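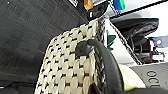
Kilstead Weave Terms

Contents
A word list of 2,000 basketry and weaving terms, one per line, UTF-8, tab separated. Columns: term, variant, craft, gloss, source_page.

Coverage
151 entries concern rims and borders. Plaiting, twining and coiling are tagged separately. Loom terms are included only where basket makers use them too.

Known issues
Variants beginning with a hyphen break some spreadsheet imports. Five rows have an empty gloss. The source_page column follows the March printing of the Hennessy glossary.

Changes
0.3: merged the Skurkuddale list, dropped 200 duplicates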